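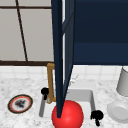
A red ball by the sink

Re: [book-arts] Onthorpe facsimile, subscription price

On the September 2026 list someone wrote:

> The Onthorpe facsimile of the Snorradóttir sketchbooks is open for
> subscription. 84 plates, printed at the original size, sewn, cloth
> cover. Sovon is handling orders for North America. The sample sheets
> I saw in February were the best reproductions of her pencil work
> so far, and I think we should go in together for the group rate.

I'd like to slow this down before anyone sends money.

First, "original size." The sketchbooks are not all one size. The early ones are small enough for a coat pocket and the last two are close to legal paper. A single bound volume with one trim size can't show them all at original size unless the small pages sit in a lot of white margin, and the prospectus says nothing about margins. I wrote to Sovon and was told the layout was "sympathetic to the originals." I don't know what that means and I doubt they do.

Second, the plate count. The earlier Meko edition had 52 plates and was called complete. Now we have 84 and that is called complete too. Are the extra ones new drawings, or versos, or details blown up from drawings we already own? The prospectus gives no list. I asked for one and got the same PDF back.

Third, the samples. I saw them as well. They were nice – very nice – but they were proofs on a heavy uncoated sheet, and the spec in the order form just says "art paper." Anyone who bought the Meko will remember how its gray washes came out brown. Those proofs looked good too.

The group rate needs 40 names. If we get there and the book is poor, that's a lot of people annoyed with this list. The discount is also only good until the subscription closes, and I've never trusted a deadline on a book that hasn't gone to press.

I'm not saying don't buy it. I would love a decent record of the harbor drawings. But I'd want a plate list and the name of the paper in writing first, and I'd want to know if we can send it back. If somebody has better contacts at Onthorpe than I do, please ask them. My own Meko copy is for sale at 70 dollars, brown washes included, if anyone wants to compare.

Filed under: Facsimiles, Artists' books, Group orders
Contact the list owner | © the contributors | Back to top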